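Dark washing and the one-basket household
Laundry & Linen board, Kilent Home Forums

wanier_flats wrote:
Settle something for me. I have a charcoal ribbed jumper and a heap of black things, and my other half says they can all live in one pile until folding day. I say the ribbed stuff gets its own spot.
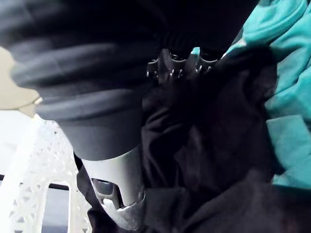
My position is that anything chunky sits on top of the black and leaves its opinion there in the form of fluff. We've had this argument 4 times in November and I've lost 2 of them.

nurkum_nan wrote:
Your other half is right. Dark grey on black, who's looking? Save your energy for the whites.

lintpicker1000 wrote:
I'm looking. Grey fluff on black trousers shows up from across the car park. Turn the jumper inside out, fold it first and get it out of the heap. Never hang it, the ribbing grows until it fits a horse.

nurkum_nan wrote:
I've hung mine for years.

lintpicker1000 wrote:
And how's the horse?

soggy_verandah wrote:
Colour isn't your problem, the pile is. Anything that sits bunched up overnight comes out with creases you could file papers in. I fold thick things in thirds, sleeves in, and roll the black tees. Takes me one cup of tea.

wanier_flats wrote:
Thirds lengthwise or across? Last time I tried it I made a sort of cushion.

soggy_verandah wrote:
Lengthwise, then in half. If it's still a cushion - put it on the couch and buy another jumper.

nurkum_nan wrote:
Or leave it on the chair like a normal person.

wanier_flats wrote:
The chair is full. Trying thirds tonight, will report back.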